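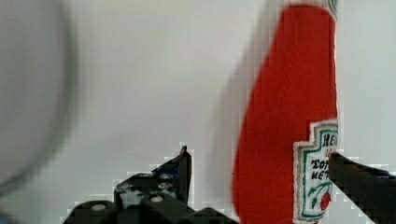 Nettoyer une bouteille de ketchup en peluche sans abîmer l'étiquette ?

Publié le samedi 26 septembre dans Maison et linge > Jouets et textiles
234 vues

Bonjour à tous,

Je viens vers vous parce que je tourne en rond depuis une semaine. On a à la maison une grosse bouteille de ketchup toute douce, genre feutrine ou peluche rase (je n'arrive pas à savoir exactement ce que c'est, l'étiquette de lavage a été coupée bien avant qu'elle arrive chez nous). C'est ma fille qui l'a choisie dans un vide-grenier en février, entre un service à fondue et une caisse de magazines, et depuis elle dort avec. Oui oui, elle dort avec une bouteille de ketchup. Son doudou lapin est au placard et la bouteille a pris sa place sur l'oreiller.

Le rouge est très vif, et devant il y a une étiquette blanche bordée de vert canard, avec les lettres foncées et une petite tomate dessinée en bas. C'est tout le charme du truc, et c'est bien là que ça me fait peur : du rouge pétard juste à côté du blanc, je vois déjà l'étiquette ressortir rose bonbon de la machine. J'ai déjà eu le coup avec un pyjama à rayures et un torchon, je n'ai pas envie de recommencer avec un objet aussi surveillé.

Pour la saleté, rien de dramatique : une tache de chocolat au lait (enfin je crois) dans le dos, une zone un peu grise et collante là où elle l'attrape tout le temps, et une odeur de cave qui n'est jamais vraiment partie. J'ai essayé une lingette bébé sur un petit bout en dessous, ça a fait bouloter le tissu, donc j'ai arrêté tout de suite.

Ce que j'ai sous la main : du savon de Marseille, du bicarbonate, une lessive liquide Plekia pour couleurs, du vinaigre blanc et une machine Bergmann qui a un programme laine à froid. Je n'ai pas de sèche-linge, ça sèche sur l'étendoir de la salle de bains, et la pièce n'est pas très chaude en ce moment.

Du coup je me demande :
- est-ce que je tente la machine, ou c'est forcément à la main ?
- est-ce qu'on peut protéger l'étiquette d'une façon ou d'une autre ?
- et comment on fait sécher un machin aussi rembourré sans que l'intérieur sente le moisi au bout de trois jours ?

Je précise qu'il n'y a pas de fermeture éclair, j'ai cherché partout, donc impossible de sortir le rembourrage sans découdre. Et je ne sais pas non plus si l'étiquette est cousue ou collée dessous, on sent juste un bord un peu raide quand on passe l'ongle.

Merci d'avance, et désolée pour le roman !

mamanauxcoquillettes

3 réponses

filetbobine
25 votes

Coucou ! Alors moi je répare et je nettoie des vieilles peluches depuis pas mal d'années (pour moi, pour les copines, pour la kermesse...) et je te dirais : pas de machine pour le moment. Le souci du feutre, c'est qu'il aime encore moins le frottement que l'eau. Même en programme laine, ça tourne, ça tape, et tu te retrouves avec une surface toute boulochée. S'il est en laine, il peut en plus rétrécir pendant que le rembourrage, lui, garde sa taille, et là bonjour la bouteille cabossée.

Commence par le test de couleur, c'est deux minutes. Tu prends un coton-tige blanc, tu le mouilles à l'eau froide avec une goutte de ta lessive, tu appuies sous la base sans frotter et tu regardes le coton. S'il reste blanc, tu peux y aller doucement. S'il est rose, tu oublies l'eau et tu passes directement au bicarbonate.

Si le test est bon, voilà comment je ferais :

D'abord le dépoussiérage. Aspirateur au minimum, avec un vieux collant tendu sur l'embout, partout sauf sur les lettres.

Ensuite la mousse. Un fond d'eau froide dans un saladier, une petite cuillère de lessive couleurs, et tu bats au fouet comme des blancs en neige. Tu te sers UNIQUEMENT de la mousse, pas de l'eau du fond. Tu la poses avec une éponge douce sur la tache, tu tapotes, tu laisses un petit moment et tu enlèves avec un chiffon blanc à peine humide. Pour le chocolat il faudra sûrement recommencer. Toujours à l'eau froide, et surtout tu ne grattes pas.

Pour la zone grise, pareil, mais en travaillant de l'extérieur vers le milieu, sinon tu vas te faire une belle auréole.

Pour l'étiquette, je poserais un linge blanc sec plié autour pendant que tu travailles le rouge, comme ça s'il y a une migration c'est le linge qui la boit. Et si elle est un peu sale, tu la fais en dernier, avec un coton-tige propre, morceau par morceau, en évitant de passer du rouge au blanc avec le même coton. Si elle est collée et que tu la trempes, la colle peut lâcher ou jaunir. Raison de plus pour rester sur la mousse.

Et pour l'odeur : un grand sac, une bonne poignée de bicarbonate, la bouteille dedans, tu secoues, tu fermes et tu laisses toute une nuit. Le lendemain, aspirateur avec le collant. J'ai rattrapé un ours qui sentait le garage comme ça, en deux fois quand même.

Pas de vinaigre sur le rouge tant que tu n'as pas refait le test avec, je l'ai vu faire dégorger une doublure que l'eau n'avait pas bougée.

Bon courage pour la nuit sans la bouteille, c'est souvent l'étape la plus compliquée !

patou_du_34
2 votes

Machine, froid, taie d'oreiller fermée avec un élastique, essorage au minimum et une lingette anti-décoloration. J'ai lavé un hot-dog et une pizza en peluche comme ça, impeccables. Faut pas se prendre la tête, au pire ça se rachète.

mamanauxcoquillettes, en commentaire : Merci, mais celle-là justement je ne la retrouverai pas facilement, et j'ai une personne de quatre ans qui vérifierait ;-)

patou_du_34, en commentaire : Ah oui vu comme ça. Alors la mousse.

grenierbleu
votes masqués

Je suis d'accord avec filetbobine pour la mousse. Je rajoute juste un mot sur le séchage, parce que c'est là que j'ai raté la mienne (c'était une banane, passons).

Même quand on croit n'avoir mouillé que la surface, il y a toujours un peu d'humidité qui descend dans le rembourrage. Moi je roule l'objet dans une serviette éponge et j'appuie avec le plat des mains, sans tordre. Je change de serviette et je recommence. Après, je le mets à plat sur une grille de four ou un étendoir, avec de l'air dessous, et je le retourne matin et soir. Un petit ventilateur à côté, réglé sur air froid, ça change tout. J'ai un vieux Tolter de bureau qui fait très bien l'affaire, mais un sèche-cheveux en position froide peut dépanner si on a de la patience.

Pas sur le radiateur par contre ! Le côté contre la fonte devient raide et le rouge peut passer. Et pas en plein soleil derrière une vitre non plus.

Pour savoir si c'est sec dedans, je pince au plus épais et je garde les doigts serrés un moment. Si ça fait frais, je laisse encore une journée.

Dernier truc pour les boulettes de la lingette : il y a des rasoirs à tissu, j'ai un Wokance à piles qui marche bien sur les pulls. Sur du feutre, passer très léger, bien sec, et jamais près du bord de l'étiquette, la grille peut accrocher une couture. J'ai fait un trou dans un coussin comme ça.

mamanauxcoquillettes, en commentaire : Petit retour ! Coton-tige resté blanc, ouf. J'ai fait la mousse ce week-end, le chocolat est parti au deuxième passage, la zone grise est nettement mieux sans être parfaite. L'étiquette n'a pas bougé. Le bicarbonate a bien aidé pour l'odeur, je vais refaire une nuit. J'ai négocié en disant que la bouteille partait dormir chez les tomates, ça a tenu jusqu'à vingt heures trente. Merci à tous les trois - et pour les boulettes j'attends d'avoir un rasoir et un peu plus de courage.

filetbobine, en commentaire : Super ! Pour ce qui reste de gris, laisse bien sécher quelques jours avant de recommencer, souvent ça s'éclaircit encore un peu.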